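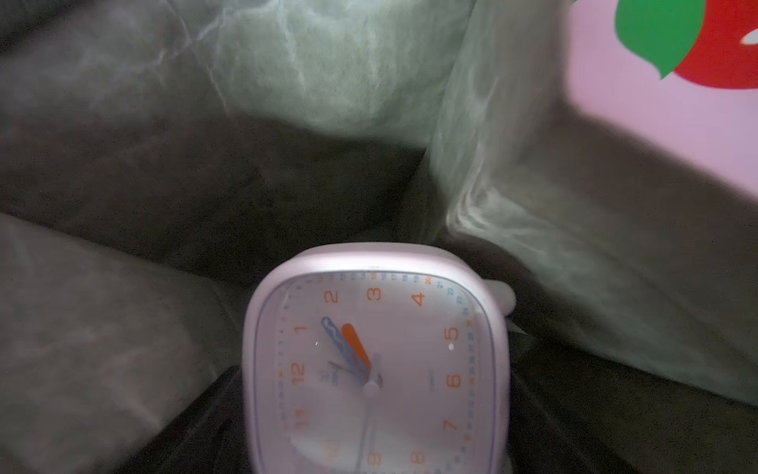 White alarm clock with orange numerals.

Category: Members' List | Tags: shift work, rostering, sleep
2 comments

To: Members' list
Subject: Re: Early start roster, Walisel depot

Dear members,

The branch office acknowledges the message below and provides the following response.

The revised roster was put to Kamitz management on Friday. Management has agreed to defer the earlier sign-on until the end of August, pending the results of the fatigue survey. To date 297 members have returned the form. Those at the Grurkell and Walisel depots who have yet to respond are asked to do so through their delegate.

Until further notice, the minimum break between rostered shifts remains as set out in the current agreement. Any member directed to sign on before that break has elapsed should notify the office in writing.

Yours faithfully,
Oksana Sirko
Industrial Officer

> From: R. Yatsenko
> Could the office please confirm whether the 4 am sign-on at Walisel is going ahead? Several of us travel about 90 minutes each way, and there is no public transport at that hour. We would also like to know if the travel allowance will be reviewed.

The travel allowance will be addressed in separate correspondence.

This site uses cookies to improve your browsing experience. Accept | Manage preferences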